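Mona — démonstrations de pose de câble, en simulation

Jeu enregistré par téléopération chez Hultis. Un opérateur guide un bras à pince deux doigts autour d'un râtelier à crochets posé sur une table. Version du November 21, 2023 remplacée par celle-ci : 21 novembre 2023, voir le journal.

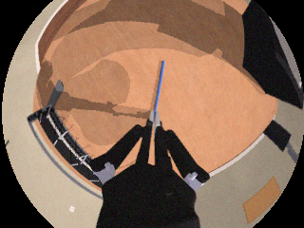
Faut-il un casque pour rejouer les épisodes ?
Un écran ordinaire suffit, le script rejouer.py lit les fichiers tels quels.

Contenu : 499 épisodes, 3 vues par pas de temps. 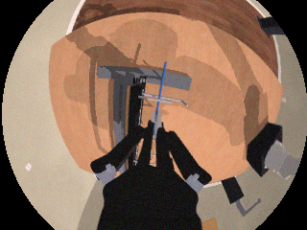

Vue poignet, pince près du râtelier.

Les actions sont les consignes envoyées au bras — pas les positions mesurées, stockées à part dans etat/.

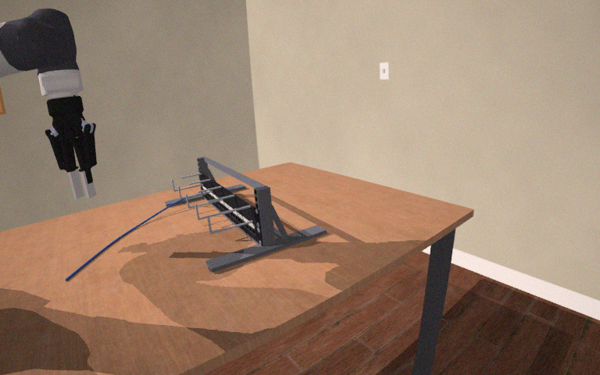

Les épisodes interrompus par l'opérateur sont gardés, avec abandon = 1. L'épisode 1402 a une horloge décalée, à exclure.

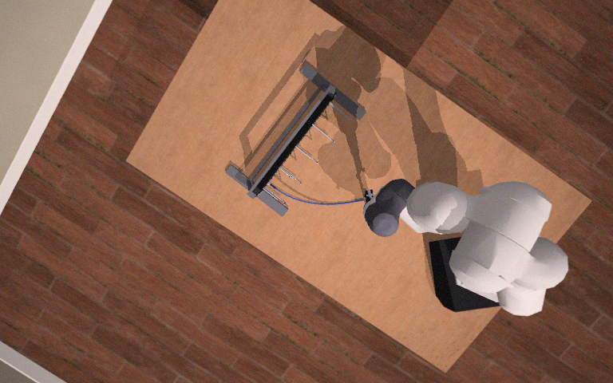 Contact : Bergþóra Bisgaard. Prochaine version en mars.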